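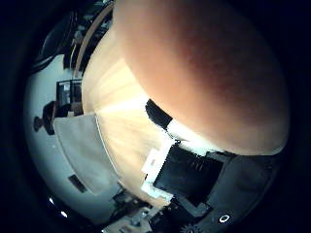 A gray cloth and a black object on the work table, seen from the robot's wrist.

Robots at Work: The Packing Room

Home | Topics | Games | For Teachers

Lostar is a company that mends small machines and mails them back to their owners. Rhodri Prothero has worked there for six years. He used to wrap every order by hand, 51 on a busy day, and his wrists got sore.

Last August a robot arm joined his team. It has a camera near its gripper, so it can find things on the table. A gripper is a robot's hand.

Rhodri still has plenty to do. He checks each repair and fixes mistakes - the robot can't tell if an order is wrong. He also took a class to learn how to set up the arm.

Some workers worried about losing their jobs. Two moved to the repair bench, where they had to learn new skills. Not everyone liked the change at first.

Last updated: Thursday, April 25, 2019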